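4.2 Reporting delay in single-vehicle collisions

Of the 715 collision reports we coded from the Jultdale and Clanach departments, 186 involved one vehicle and something that was not moving at the time. Mailboxes led the field. The reports are short, and most of them are more confident about the make of the car than about when it left the road.

Delay was measured from the stated time of impact to the first call logged by dispatch. For Clanach this was simple. Jultdale officers tend to round, and a suspicious share of drivers there seem to have met their utility poles exactly on the hour. Following Mazurek's coding rules, we kept the rounded times and flagged them. Throwing them out would have left us with a very tidy study of Clanach. 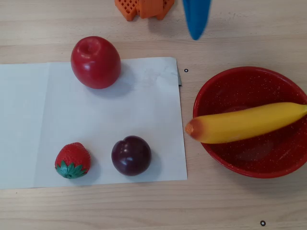

Figure 3

Daytime crashes were called in quickly, usually by a passerby with a phone and an opinion. After midnight the pattern changed. Drivers who hit something behind a closed business often made the first call themselves, and often not to the police. Several reports record a brother-in-law with a tow strap reaching the car before the patrol unit did.

We had hoped to check stated times against the Skuvex dispatch logs. The export gave us 1745 rows for Clanach, many of them the same barking dog, and nothing usable for Jultdale before May. Dorota Mazurek matched the remaining calls by hand, street by street, and settled disputed cases with the second coder on Tuesday afternoons. Where they still disagreed, the longer delay was used - a choice that works against our own argument, as one reviewer was kind enough to point out twice.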